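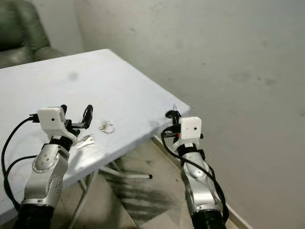 ## Miven two-arm teaching station -- hire and purchase

Two arms, two grippers, a camera on each wrist, cables run down the outside where you can get at them. Built for one job: you show it a task, it keeps the showing. No code to write for that part.

Two ways to show it:

- **By hand.** Arms go slack under gravity comp, you grab the forearm and walk the gripper through. Best for reaches and big moves. Your own arms end up in the recording, so keep your elbows back.
- **By remote.** Pair of small leader arms on a bench, the big ones follow. Best for anything the wrist cameras need a clean look at. Takes an arvo to get used to.

Most people start by hand and swap to remote by the second session. Do what suits.

### What it's good at

Small household stuff that's fiddly. Keys and key rings are our standard starter task -- pick up off a table, carry to the wall, hang on a hook. Sounds easy. A ring lies flat, the keys swing, and the hook is narower than your gripper. If an operator can teach that one they can teach most things on the list.

Wrist view matters more than people expect. From head height the hook hides behind the gripper right when you want it, so go to the wrist feed for the last bit. Colour, both sides, recorded along with the joint positions.

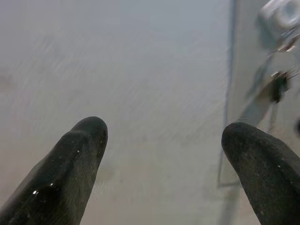
*Wrist camera, fingers open, hook fitting at upper right.*

### Fingers

Black, matt, grippy surface. They pick up dust and will show marks. Wipe down with a damp cloth, no solvents. Spare pair in the box.

### In the kit

- 2 arms with grippers fitted
- 2 wrist cameras in white housings, cables and plugs
- leader arms, bench clamps
- head camera and mount
- Ollimham recording software, one seat
- starter task sheet (keys and hooks)

Not in the kit: table, hooks, wall. Any folding table will do if it doesn't wobble. Stick-on hooks are fine, give the adhesive overnight to cure before you hang anything off them.

### Recording

Foot pedal starts and stops a take. Double tap bins it. Do bin the bad ones, theres no prize for keeping a fumble. We suggest 100 good takes per task before you try training, and move the keys between takes so they don't all start from the same spot. Vary the hook as well.

Slow down near the wall. Hurried approaches are the most common thing we see in files sent back to us. Close, lift, pause, travel, pause, hang.

One arm idle is OK. Park it clear and leave it recording, the software wants both.
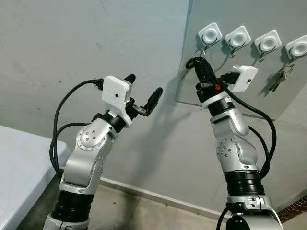 Sobia Sandhu wrote to us after her first week that remote was slower for her but the takes were a lot cleaner, and she'd only go back to by-hand for the long reach up off the table. She also asked for a longer pedal lead. Fair call, new kits ship with one.

### Hire, delivery

Minimum hire 2 weeks. Setup visit included in metro areas, elsewhere it's a video call and Tianyou Xia will talk you through levelling and homing. Allow some 15 minutes for homing the first time. Purchase orders and quotes to Huiling Cai at the Sundaram office. Stock updated 12/12/2019.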